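Notebook: bed station, teleop collection, September

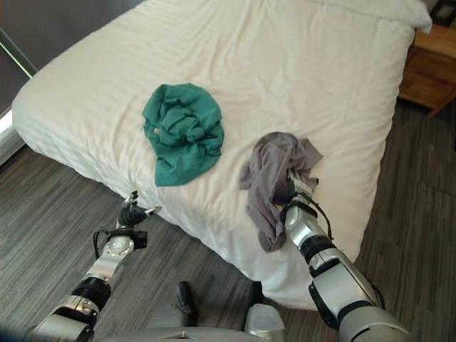

3 min read

Second block of garment demos on the bed. Task as written on the sheet: take the gray cloth off the bedding with the right arm, clear it of the green shirt, lay it flat, fold, then do the shirt. Two garments per episode, both dropped by hand before the start. White bedding stays on.

Setup is unchanged from the Azar block except for the leader arms, which now run the Fimuvberg firmware. Head camera on the same mount. Ran the joint offset check before the first episode and again after lunch. Right wrist roll had moved slightly between the two, left had not. Re-zeroed and noted it in the log, but the episodes from late morning should be looked at before anyone trains on them.

Results for the block:

14 episodes recorded
4 rejected
2 of the rejects were operator error (mine), the others were dropped grasps

Notes on the grasp. Pinching the gray cloth near the middle and pulling up gives a long tail under the fingers. The tail drags across the bedding and tends to fold under itself on the way down, so the lay-flat step takes twice as long as it needs to. Pinching closer to a hem is better but the hem is hard to find from the head view when the cloth has been dropped in a heap. Jolán Pap's method is to lift once from wherever the fingers land, let it hang, look for an edge, and take that edge with the left. I tried it from episode 6 on. Slower per episode, fewer regrasps. I would keep it, provided we all do it. Mixing both styles in one set was a problem in the Ukby data and I don't want to sort episodes by operator again.

Bedding. If the fingers come down too steeply they pick up the cover along with the garment. The cover has stitching lines and it is easy to catch a ridge of it. There is no force feedback on the leader side, so the first sign is the cover lifting on the monitor. Open, back off, come in again at a flatter angle. I left the recoveries in when they were clean. Long fumbling ones were cut at the episode level.

Idle arm. The left gripper should be open and held just over the near edge of the bed while the right one lifts. Several of my early episodes have it drifting, since I was resting my hand on the leader. The policy will learn the drift. Park it before touching the right arm.

Wrist cables. They loop out a fair way behind both wrists. Nothing snagged in this block, but with the right wrist rolled past its usual range the loop gets close to the forearm. Keep the roll moderate. Someone should try a shorter loop with a second clip and check that it still has slack at full extension.

Clutching. When I run out of room on the leader side I clutch, move my hand back and re-engage. Every clutch shows up as a flat stretch in the joint trace. The Nuraline export trims flat stretches automatically, and in episode 9 it also trimmed a real pause where I was waiting for the cloth to stop swinging. Threshold needs to go up or the trimming needs to look at the clutch flag. I prefer the flag. It is already in the raw file, column is just not read.

Frames dropped over the whole block: 787. Nearly all of them fall in one stretch of episode 11, while the disk was syncing. Turned off sync during recording. Episode 11 is kept but marked.

To do:
- compare right wrist offsets, morning against afternoon
- write the lift-hang-edge method into the task sheet
- clutch flag in the export
- cable clip
- repeat the block with the garment positions swapped, shirt on the right

Recent entries
Leader arm firmware, first impressions
Towels on the bed: why the corner grasp fails
Azar block, rejected episodes
Head camera mount, retightened
Ukby data: sorting by operator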